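Home Talks Speakers Notes and slides Archive Contact

Category: Talks / Running a small kitchen

Speaker notes — Opening and closing the kitchen
Anderson Camargo, Vitden
May 29, 2021

Start when the room has settled. Don't wait for latecomers, the door is at the back and they can slip in.

Say who I am. I ran the lunch kitchen at Erutby before I came to Vitden, and I still do cover shifts there. Everything in this talk comes from those two kitchens. Neither is big. If you work in a hotel with a brigade, some of this will sound too simple, and you can ask me about it afterwards.

The talk is on the first half hour and the last half hour of the day. I picked these because most of the trouble I have dealt with began in one of them and only showed up at service.

PART ONE — OPENING

Ask for hands: who has a written opening sheet? Then ask who has read it this month. Leave a gap for the laugh, if there is one.

Our first opening sheet had 82 lines. Marlene Figueiredo wrote it over a winter and it was very thorough. People ticked it in one go at the end of the morning, with one pen, in one long stroke. I did the same. When we went through it together we found lines for equipment we had sold.

We cut it down to one side of paper. The order now follows the walk a person makes from the back door: lights, fridges, hand basin, hobs, extraction, store, delivery. Before, it was sorted by type of job, so whoever opened up crossed the kitchen again and again.

Fridge temperatures go first after the lights. Write the number, don't tick. A tick tells you someone held a pen. A number can be compared with yesterday's. Mention the morning at Erutby when the readings had crept up a little each day for a week, all within limits, and Rogério Honorato spotted it because the figures were in a column. The door seal had gone. The part was cheap and we lost no stock.

(Slide 3 — the one-page sheet. Give them time to read it. Don't read it out.)

Deliveries. Whoever opens is also the person who signs for the delivery, and that means they need to know what was ordered. Pin the order up by the door the night before. Check the chilled goods with a probe before the driver leaves. Drivers are in a hurry and it feels rude to keep them. Do it anyway. The regular ones get used to it.

If anyone asks about ordering software: we use Cuter for the stock list and paper for everything else. I have no strong view. The paper gets wet, the tablet goes flat.
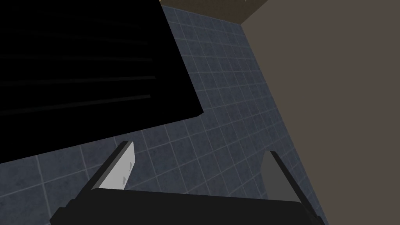
PART TWO — CLOSING

Closing is harder than opening. People are tired, they want their bus, and the one with the least experience is often the one left behind. Say plainly that this was my fault at Erutby for a long time. I wrote the rota so that senior staff finished first.

What we changed: the last person out is never alone for the final half hour, and one of the two has been with us for more than a season. It cost us 75 pounds a week in wages at Vitden. I was asked to justify that and I could, since the morning shift stopped starting late.

Labelling. Everything that goes back in the fridge has a name and a day on it. Not initials. We had two people with the same initials and a tub of stock that belonged to neither.

Cooling. Say this slowly. Big pans don't cool. Split the food into shallow trays, get it down quickly, then cover it and put it away. If there isn't time to cool a batch before closing, it should not have been cooked that late. That is a planning matter for the head of the shift, and it isn't fair to leave it to the person holding the pan.

Floors come last, after the bins. Tell the story of Alcides Conceição mopping twice a night for a month before he asked whether the bins could go out earlier. He was right and we moved them up the sheet that same evening.

Gas off, then a second person says out loud that the gas is off. It sounds silly for the first few nights.

(If time is short, skip the next bit and go to handover.)

The deep clean. We do one section a week and write on the wall planner which one it was. At Frota they shut for a day and do the lot, and Emerson Bittencourt tells me it suits them. They have a quiet season. We don't have one, so a whole day never came free, and things were left until they were bad.

PART THREE — HANDOVER

A notebook by the phone. The closing shift writes what ran out, what broke, and anything odd. Three lines is plenty. The opening shift reads it before touching anything and signs underneath.

The first notebook had 256 pages and I thought it would last for ever. It was full before the following June. Bring it along and pass it round — the early pages are mostly complaints, and it settles down later on.

Read out one entry, the one on the missing whisk. Keep it short.

QUESTIONS

Likely ones: what to do with staff who won't fill in sheets (sit with them and do it together for a week), how long to keep records (ask your local officer, rules differ), and whether I'll share our sheet. Yes, copies are on the table by the tea.

Thank Marlene for the typing. Collect the notebook before leaving.

Contact us | © 2021 Vitden | Back to top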